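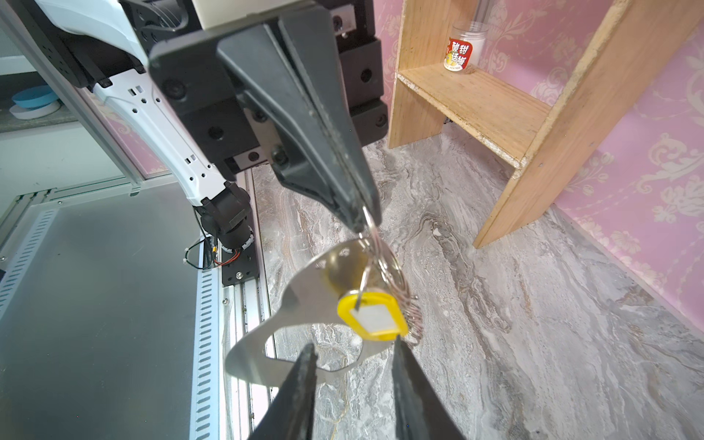

Key rings with a bottle opener and a yellow key tag.

Womow opens key-labeling counter in Parkevcombe

PARKEVCOMBE, April — Household storage firm Womow has opened a counter where residents can have spare keys sorted, tagged and put on new rings. The service costs $2 per tag, with a paper label included.

Womow ran a trial at its Flarneser store over the winter and tagged 762 keys. Most were house and shed keys that had been kept in kitchen drawers.

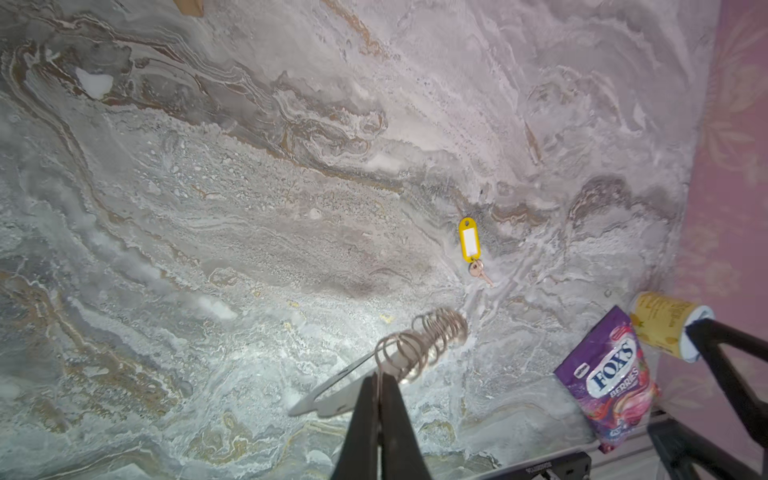
Labels can be written at the counter or filled in at home. Orders of up to 24 keys are done the same day — larger ones take longer. Landlords may book ahead at the Parkevcombe store.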